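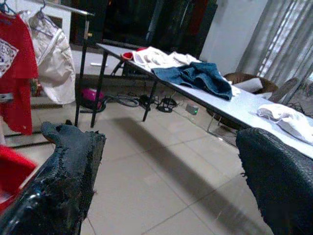

Hi! I'm Imogen Parsons and I run the teaching sessions at Tullari. We're looking for people to come and teach our robots how to handle clothes, and I'd love it if one of them was you.

Print this page | E-mail this to a friend

You don't need to know a thing about robots. If you can fold a pair of jeans and put a shirt on a hanger, you already know the part we can't write down. Our job is to get that out of your hands and into the machine, and we do it in two ways.

The first is by hand. You hold the arm just above the wrist, it goes slack, and you walk it through the job – down to the table, close on the cloth, lift, over to the rail. It feels a bit like dancing with somebody very heavy and very polite. The second is by remote. You sit at a desk with a pair of handles (we call the setup Narach, don't ask me why, it was named before I got here) and the arm copies what you do while you watch through the wrist camera. Most folks like the first one better on day one and the second one better by the end of the week.

What you'd be doing: picking T-shirts off a rail and putting them back, pulling one thing out of a heap on the table, folding jeans, flattening towels, and then messing it all up and starting over. Each go is short. We want 2,000 good ones by the end of June, and a good one can be slow and a little clumsy as long as you finish the job. If you drop something, pick it up with the arm and keep going! Those are some of the most useful runs we get.

Sessions last 4 hours with a proper break in the middle, and you can do either a morning or an afternoon. We pay $40 an hour, plus parking. I'd like you to be able to commit to at least two sessions a week, but if your life is complicated, write to me anyway and we'll see what we can do.

A few things to know before you write. You'll be on your feet for the by-hand work, and the arm takes a bit of a push, so tell me if your shoulders or wrists give you trouble and I'll book you on the remote desk. Left-handed people, please, please apply – we have hardly any. You need to be 18 or over. Long hair gets tied back and dangly bracelets stay in your bag.

I did this job myself for a year before I started running it, and I came to it from a dry cleaner's counter. I still get a silly thrill when the arm does a sleeve the way I do a sleeve.

To apply, send me a few lines saying who you are, which days suit you and what kind of laundry you hate most. No résumé needed. If I'm out, Derek Heywood will answer, and he does the scheduling too, so be nice to him. The first visit is a paid 60 minute try-out at our Dobson building, side entrance, ring twice.

Posted Sunday, January 5, 2025

Search jobs
Keyword or town
Go

Recent listings
Remote desk operator, evenings – Tullari
Sewing and mending help for the clothes store – Tullari
Warehouse picker, weekends – Grukonholm
Front desk, part time – Dobson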